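7. Moving in the furniture and caring for it

This section applies to the furnished flats at Stultstead and Canstead. Residents of unfurnished flats may skip to section 8, where the bins are.

7.1 Before anything heavy comes through the door

1. Measure the item. Measure the doorway. Write both numbers down, as memory is generous to sofas.
2. Check the lift. The lift at Canstead is 111 cm deep inside with the door shut. The lift at Stultstead is deeper but stops short of the top floor, for reasons known to the architect.
3. Book the loading bay at the front desk. A booking lasts 2 hours. The barrier comes down at the end of it whether or not your van is underneath.
4. Put down the floor runner from the cupboard by the post boxes. Roll it up again afterwards.

Note: Deliveries are accepted until 7 in the evening. A driver who rings to say he is five minutes away at ten to seven should be treated with sympathy and some suspicion.

7.2 Placing the sofa

1. Leave a gap of 7 cm between the back of the sofa and the wall. The heating pipe runs along the skirting board and dries out whatever leans on it.
2. Lift the sofa to move it. Dragging is quicker and leaves a record on the carpet that we will read at the end of your tenancy.
3. Keep leather out of strong afternoon sun. If the room faces west, draw the blind or accept a two-tone sofa.
4. Fit the felt pads to the feet. Spares are in the welcome drawer, under the takeaway menus.

CAUTION: Do not stand a sofa on its end in the hallway "just for a minute". The hallway is a fire route, and minutes in hallways have been known to last until October.

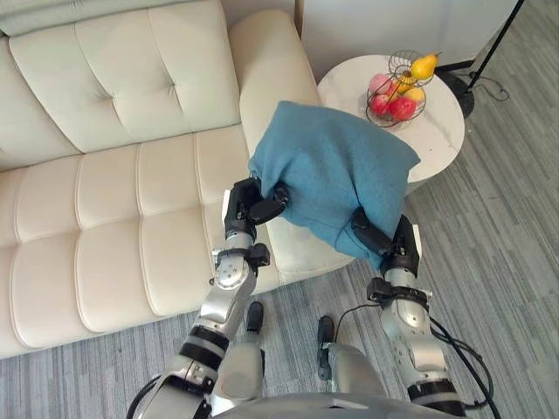
7.3 Weekly care

1. Take everything loose off the seat and shake it out, preferably not over the balcony of the flat below.
2. Vacuum the seat and back with the soft brush. Go along the seams slowly. Coins heard rattling up the hose are yours; the hose is ours.
3. Wipe leather with a cloth wrung out in plain warm water, then dry it with a second cloth. Washing-up liquid, baby wipes and your aunt's vinegar mixture all take the finish off in time.
4. Fabric covers with a zip may be washed at 30 degrees and dried flat. Covers without a zip are not asking to be unpicked.

Twice a year, rub in a thin coat of Bianchini leather balm. One tin does a three-seater with plenty over. Leave it overnight before sitting down, particularly in pale trousers.

7.4 Weight and other limits

Armrests are rated for 70 kg, resting. They are not rated for jumping, changing light bulbs or watching penalty shoot-outs. A Fikonby stepladder is kept on each landing for the bulbs.

7.5 Spills

1. Blot at once with kitchen paper. Do not rub.
2. Work from the outside of the spill inwards.
3. For red wine on carpet, use cold water and keep blotting. Salt makes a second mess to go with the first.
4. Report anything that remains after a day on the yellow form. Turning the rug to cover it is a traditional method – we know about it, and we lift the rug.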